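## Small drawers, big difference

I have become a drawer person. There, it's in the newsletter now and I can't take it back!

It started with the button tin. Ours has been at Dranddale since the sewing room opened in 1911 (the lid says so, in somebody's very patient scratching) and by last winter it held everything except buttons. Keys, a thimble stuck inside another thimble, birthday candles, half a zipper. Every time one of us needed a hook and eye we tipped the whole thing out on the table, found one, and scooped the rest back in. I did this for years and thought it was normal.

Then Plattner, the stationery store on the corner, cleared out its back shelves in January and I came home with a little plastic drawer unit, the tabletop kind with an open tray on top and three see-through drawers below. I put it down on a blue cloth, stood back, and felt ridiculously pleased with it. I've been moving things in and out of it ever since.

What I love most is the see-through part. You can tell from your chair whether there's something in a drawer or not, and that alone has stopped me from opening all of them in a row like an advent calendar. The arched handles are a treat too if your fingers are stiff in the morning, and mine are. And then there's the tray! Trays are where the life is. Some small wrapped thing, a bright scrap of something, a small fuzzy toy looking over the rim - it all goes up top, where you can grab it or just enjoy it. 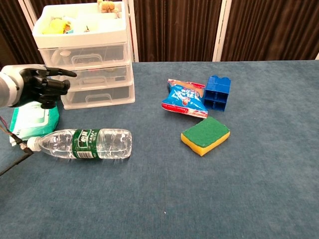
Ursina Eberhard wrote in after the last issue to say that she loves a tray as much as anyone, but hers fills up in a day and then she stops using the drawers at all. Her rule is that whatever is still in the tray on Tuesday evening has to go down a level or leave the house. She also thinks the bottom drawer should be kept empty on purpose, so there's always somewhere to put the thing you didn't plan for.

I've been trying the Tuesday rule and I'm a convert, mostly. The toy has been excused. Everything else gets picked up and looked at, and it's surprising how many things I'd kept up top only out of habit (four pencil stubs, all from the same pencil set, all too short to hold).

The empty bottom drawer took me longer. I kept wanting to fill it! But last week a neighbor dropped off a bag of loose snaps, and in they went without my having to shuffle a single thing. So, point to Ursina.

A few more bits I've picked up along the way:

- Put a cloth under the unit. It slides less, and small things that fall don't bounce off to the far side of the room.
- Heavy things go low. Mine tipped forward once when I had all the scissors in the top drawer and pulled.
- Skip the labels for the first month. You'll change your mind about what goes where - I did, 3 times.
- Pins need a box with a lid of their own, even inside a drawer.

The button tin, by the way, is back to being a button tin. We sorted it over two long afternoons at Ondlow with the radio on, and Posside has kindly offered to take the spare shirt buttons for the school costumes. If you have a drawer system you're fond of, or a tray that has gotten away from you, write and tell me about it. I'd especially like to hear from anyone who has solved thread. Mine is still in a bread bag.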